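From: Nithin Varghese
To: Zullurden players list
Subject: Re: [zullurden] November patch, anyone tried the new map?

Svitlana Holovko wrote:
> Has anyone put real time into Flallari yet? I only got two rounds
> in before bed and spent both of them lost in the canals. Also, is
> the Metard rifle as strong as people say, or did I just meet someone
> very good with it?

Svitlana, yes! I played it most of Sunday and I love it. The canals make sense once you learn that every bridge has a ladder on the north side (look for the lanterns). After that you can get from the mill to the bell tower without ever crossing open ground, and the fights under the bridges are the most fun I've had in this game since the beta. 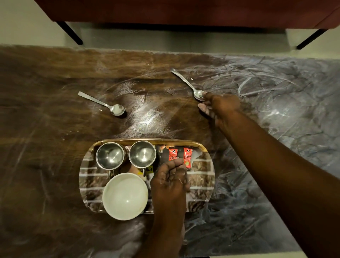
The Metard is strong, but only up close. It holds 12 rounds and the reload takes forever, so if you can bait a few shots out of it, rush in — you'll win that more often than you'd think. Satish and I tried it in the long street by the market and couldn't hit a thing.

My best score so far is 1,391, playing the medic, of all things. The new smoke kit is wonderful on this map. Rhodri says he's close to 600 on his first try, so watch out for him.

We're getting a squad together for the night mode at 8 pm Sunday and have one spot left. Want it?

Nithin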